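Koster gets its piercing room back, and I was fourth in line

12 Sep 2018

14 shares | 3 comments

If you've been driving past the old shoe repair place on Gretitz Street wondering when the paper was coming off the windows, it came off yesterday. Surico, the piercing studio that closed its doors back in August when the lease ran out, is open again in Koster, two blocks down from where it used to be. I went over on my lunch break, mostly to be nosy, and came out with a new hole in my ear. So that's how that went!

The owner is Bijan Shahbazi, who pierced half my friends' noses when we were too young to be tasteful about it. He has 600 square feet now, which doesn't sound like much until you remember the last place, where you had to stand up to let anybody get to the bathroom. There are three piercing rooms with real doors on them, plus a front counter for jewelry and a waiting area with a couch I'd happily take home.
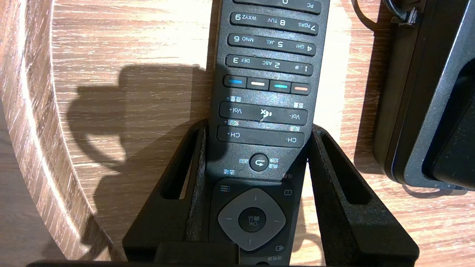 The remote, parked upside down in its holder.

Bijan told me the move took longer than he wanted because the plumbing for the sterilizing room had to be done over (twice, and he was still a little sore about it). "I could have opened sooner with one sink," he said. "I didn't want to open with one sink." The health inspection is done and the certificate is up by the register if you're the type who likes to check. I'm the type who likes to check.

The menu is pretty much what people remember: lobes, helix, conch, daith, nostril, septum, navel. What's new is that he's carrying a line of flat-back titanium from Greso, a little maker I hadn't heard of, and the gold ends are gorgeous and not cheap. I stuck with a plain titanium ball for my helix, and I'm very pleased with it, even if I did squeeze the edge of the chair hard enough to leave fingerprints.

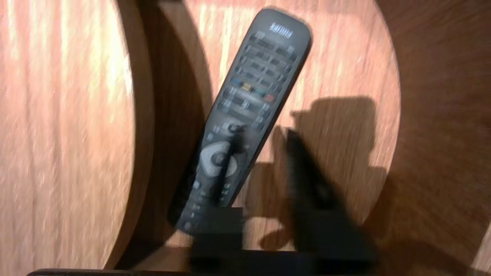

Prices have gone up a bit. A single lobe is now $30 before jewelry, and cartilage costs more. Downsizing, where they swap your first long post for a shorter one after the swelling settles, is still free if you bought the post there, and I wish more people would take them up on it. My sister wore hers long for a year and it healed at an angle like a bent nail.

Walk-ins are fine in the afternoon, but Bijan says mornings are by appointment for now while he trains a new apprentice. The apprentice isn't piercing customers yet, just setting up trays and watching. Anybody under 18 needs a parent and ID for both of you, so don't send your kid in with a note. If you had a gift card from the old location, it's still good.

I'm on day two of saline rinses and sleeping on my left side, which I hate. I'll post again when the hours for the holidays are set.

Comments (3)

marlo_k
Yay!! I've been driving to the mall since August and it has not been fun. Does he still do the two-for-one lobes?

dee in koster
Got my daith done by him years ago and it healed like a dream. Parking is worse on that block though, use the lot behind the bank.

TessaW
Can you change a nostril stud there if you didn't get it pierced with them? Mine is stuck and I'm scared to pull on it.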